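Flooring and Surfaces, Week 9: Grout Joints and Layout
Notes by Jacqueline Rey, Nov 4, 2022 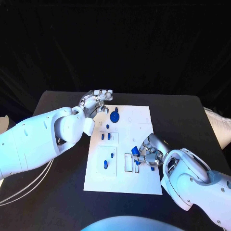

Okay, picking up where we left off on Tuesday, when half of you wanted to know why I keep fussing about joint width before anybody has even opened a box. Short version: the joint decides the layout, and the layout decides how many cuts you make. I'd much prefer you do that thinking with a pencil than with a wet saw running!

Start with the tile itself. Take several out of different boxes and measure them, both ways. The size printed on the carton is usually nominal, and even in a good batch you'll find small differences from piece to piece. If yours vary a lot, a very tight joint will show every one of them. A slightly wider joint hides a good deal (and so does a grout color close to the tile, but we'll get to color in a minute).

Rectified tile has had its edges ground after firing, so the pieces match closely and you can go narrower. Pressed-edge tile needs more room. Check the manufacturer's sheet for the minimum and write it at the top of your layout drawing. I take points off if it isn't there – you've been warned.

Finding your starting line

Measure the room at both ends and in the middle. Rooms are never square, and old ones are worse. Snap a line down the center, then a second one across it, and check the corner with a 3-4-5 triangle. Now dry-lay a row from the center out to the wall, with spacers in.

Look at what's left at the wall. If it's a skinny sliver, shift the whole row over by half a tile and try again. You'll end up with a wider cut on each side, and it looks so much better. Do the same in the other direction before you commit to anything.

Worked problem: the Lapointe hallway

This one is in your packet. The hall is long and narrow with 2 doorways on the same side, and the client wants the Brevby plank in gray. Long planks often have a bit of a bow to them, so a half-and-half offset puts the high middle of one plank right beside the low end of the next. You get a lip. Go with a one-third offset unless the product sheet tells you something different.

Draw it both ways anyway. I want to see where the end joints land at each doorway, and I want the cut list. Last year's group came up with 41 cuts using the Folero layout method, and I think you can beat that if you move the starting line.

Grout, quickly

Unsanded for the narrow joints, sanded for the wider ones, and read the bag for the cutoff. Epoxy is great around a commercial sink and miserable to clean up if you dawdle. Make a sample board with your actual tile and let it dry fully before you pick a color, as wet grout looks a lot darker.

Leave a movement gap at the walls and fill it with flexible sealant, never grout. The baseboard covers it.

For next class

Read the Drerkholm chapter on substrates, just the part on flatness. Bring your hallway drawing, in pencil, with both offsets shown. The May exam has a layout question very much like this one, so hang on to your marked copy.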